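会社概要|Bimum

事業内容

Bimumは、家庭内の小物整理に関する調査、分類基準の作成、および収納用品の選定支援を行う会社です。対象は衣類や大型家具を含まず、卓上、引き出し、洗面まわりに置かれる手のひら大以下の品目に限定しています。主な業務は、個人宅向けの整理作業、集合住宅の管理会社向けの収納指針の作成、収納用品メーカー向けの使用状況調査です。

沿革

当社は、収納用品の卸売を行っていたDaneshvarの社内部門として発足しました。当初の業務は、返品された容器の寸法不適合を記録することでした。記録を続けるなかで、返品理由の多くが容器の品質ではなく、収める物の量と種類を購入前に把握していないことにあると判明したため、品目調査を独立した業務として切り出し、現在の社名で法人化しました。卸売業務はDaneshvarに残っており、当社は収納用品の在庫を持ちません。

分類基準「Zinley」

当社の作業は、自社で作成した分類基準Zinleyに基づいて行います。Zinleyは小物を64の区分に分け、各区分に使用頻度、保管場所、容器の深さの目安を割り当てたものです。これまでに登録した品目は3186点で、改訂は毎年9月に行います。改訂時には、登録数の少ない区分の統合と、一時置きの時間が長い品目の区分変更を検討します。

作業工程

工程は、集約、仕分け、配置の3段階です。集約では、対象範囲の小物をテーブルなどの平面に出し、元の置き場所を記録票に記入します。仕分けでは、縁のある浅いトレーを一時置きに用います。縁があるとペンや小さな蓋が転がり落ちず、透明なものであれば下に敷いた記録票も読み取れます。蓋付きの缶は、内容物を確認するまで空とみなしません。

品目の混在は一時置きの段階では問題としません。爪切り、カード類、サングラス、ボディ用スポンジのように保管場所が異なる物も、いったん同じトレーに載せ、区分を確定してから分けます。食品は最初に取り除き、台所へ戻します。
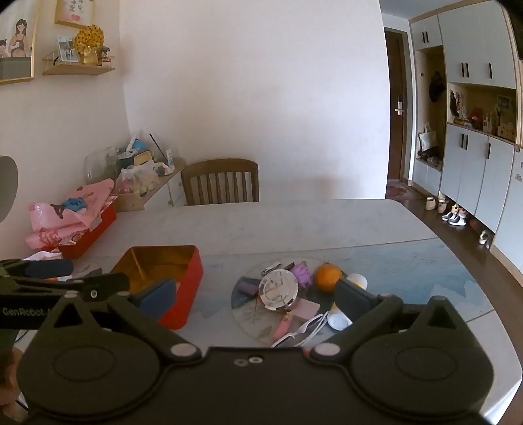 一時置きのトレーは、そのまま保管用に使えますか。
使用できますが、当社では推奨していません。浅いトレーは物が重なると下の品目が見えなくなるため、保管には区分ごとに仕切りのある容器を用い、トレーは次回の仕分け用に空けておきます。

配置では、使用頻度の高い区分から順に保管場所を決めます。洗面用品は洗面所、筆記具は机の引き出しというように、使用する場所に近い位置を優先します。置き場所が決まらない品目は保留箱に移し、記録票に保留の理由を記入します。保留箱は1世帯につき1個とし、満杯になった時点で再度仕分けを行います。ビニール袋は容積が変わりやすいため小物とは別に扱い、畳んだ状態の厚みで必要な容量を算出します。ぬいぐるみは原則として対象外ですが、小物の箱に混在している場合は所在のみを記録します。

廃棄について

廃棄の判断は依頼者が行います。当社の作業員は、使用期限の表示がある品目についてその内容を読み上げて確認しますが、廃棄を勧めることはありません。廃棄物の搬出も業務に含みません。

記録票

記録票はBosexという名称の様式で統一しています。記入欄は品目名、区分番号、元の場所、配置後の場所、備考です。作業終了時に控えを依頼者へ渡し、原本は当社で3年間保管します。個人名、口座番号その他カード類の券面情報は転記しません。調査業務で記録を利用する場合は、依頼者の書面による同意を得たうえで、世帯を特定できる項目を削除します。

お問い合わせ

受付時間は午前10時から午後5時までです。見積りには、対象となるテーブルまたは引き出しの数と、おおよその内寸が必要です。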